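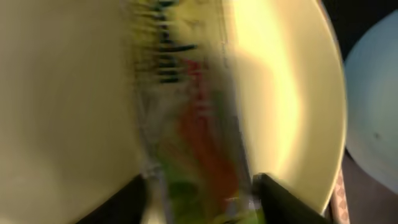
A blur of red and green.

What Is a Passenger List?
A guide for young family historians from the Purnach Archive

Long ago, people who wanted to move to a country across the sea had to travel by ship. The trip could take many days. Before the ship left, or while it was on its way, someone wrote down the names of the people on board. That paper is called a passenger list.

The Purnach Archive keeps 747 passenger lists. An archive is a place where old papers, photographs and maps are stored so that people can study them. The lists may be read by anyone, including children who visit with an adult.

What does a passenger list tell us?

Most lists are set out in rows and columns, like a chart at school. Each row is for one person. The columns ask questions. What is your name? How old are you? What work do you do? Where did you live before? Where are you going?

Not every list asks the same questions. Older lists are often short and may give only a name and an age. Later lists can be very long, and some ask who paid for the ticket or whether the traveler could read.

Children were written down too. A baby might be listed as "infant" with no first name at all. Brothers and sisters usually appear under their parents, from oldest to youngest, although clerks did not always follow this order.

An example from our collection

One list in the archive comes from a ship called the Isero. It has 53 names on it. Near the bottom of the second page is the Broder family: a mother, a father and 2 daughters. The father is listed as a baker. The older girl was nine, and the younger girl was four.

The mother's name is spelled one way on the first line and another way in a note beside it. The clerk may have written down what he heard. If the family spoke a different language from the clerk, he had to guess at the letters.

Why are names spelled in different ways?

Spelling was less strict in the past than it is today. Some travelers could not write, so they could not check what the clerk had put down. Handwriting causes trouble as well. A capital S can look like an L, and a small n can look like a u.

When you search for a name, try more than one spelling. Say the name out loud and write down every way it might be spelled. In our index, the name Salminen also appears as Salmenen and Salmine. An index is a list that tells you where to find something.

How can I read a list at home?

The archive has made digital copies of its lists. A digital copy is a picture of the page that can be viewed on a computer. Ask an adult to help you open the search page, then follow these steps.

Type in the last name of the person you are looking for.
Add a year if you know it. If you are not sure, choose a range of several years.
Open the copy of the page and compare it with the typed words beside it. The typed words may contain mistakes.
Write down the name of the ship and the page number. You will need both to find the page again.

Could it be a different person with the same name?

Yes, and this happens often. Compare the age, the home town and the names of the people traveling with them. If your great-great-grandmother was six in the year of the trip, a woman of thirty with the same name cannot be her. Older relatives can often help, so ask them what they remember and write it down with the date.

Words to know

Ancestor: a person in your family who lived before you, such as a great-grandparent.
Clerk: a person whose job is to write things down and keep papers in order.
Port: a place where ships load and unload.
Record: something written down and kept.

The reading room opens at 10 a.m. Pencils are allowed at the desks. Pens are not.

Comments

Eetu Koivisto: My son used this for his class project and we found a Salminen under the spelling with two e's. Could you please add a list of the ports?

Corentin Vidal: Clear and useful. I believe the search page starts with first name now, so step one may need updating.

mapfan: are there lists for people going the other way, back home again?

Contact the Purnach Archive | Copyright Purnach Archive, all rights reserved | Back to top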